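Floor Coverings and Sleep in Small Bedrooms
Student project report, Clomley, 2020-01-22

Our project began with a very ordinary complaint, which was that two of us slept badly all through November and blamed the floor (cold feet, mostly!). We wanted to know whether what covers a bedroom floor makes any difference to how people feel they sleep, and we had a lovely time asking.

Woven mats came up again and again in the answers, so we gave them their own group.
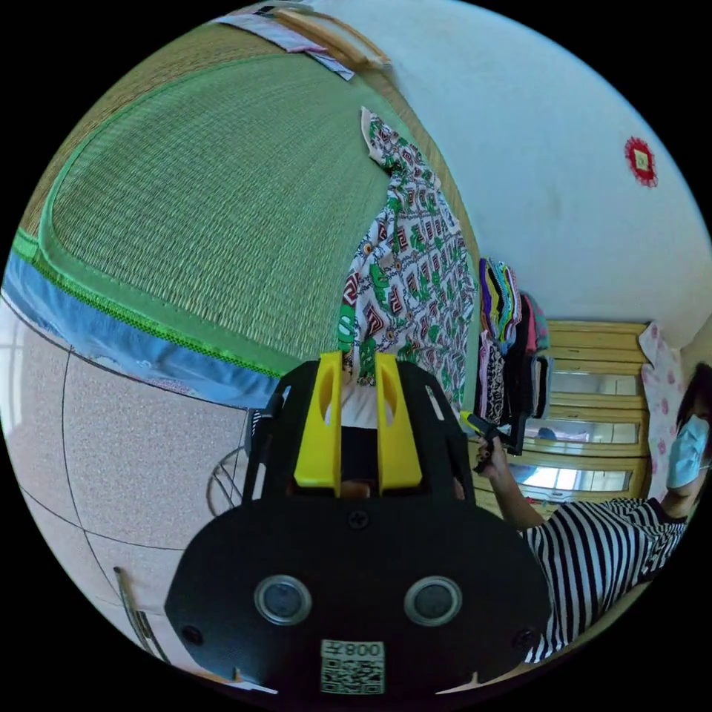

Figure 1. Tatami mat with a green edging strip.

We handed out our survey in Clomley and over in Munro, and 208 people were kind enough to fill it in. Each form had six questions, so we ended up typing 1,248 answers into the Umow spreadsheet, which took far longer than we had planned for. People with mats or rugs rated their sleep a little higher than people with bare floors, though the gap was small and we would not want to lean on it too hard.

Room size mattered more than we expected, and small bedrooms got the warmest comments of all.

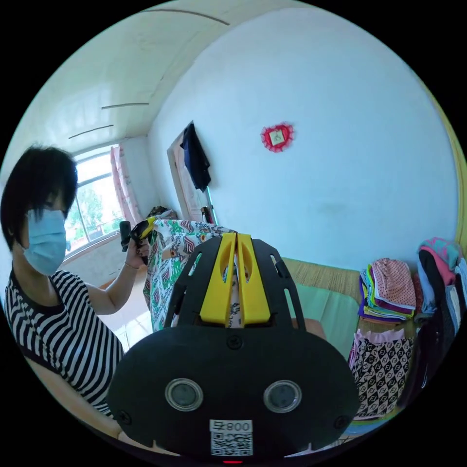 What we would change

We would ask about heating next time, and start typing sooner.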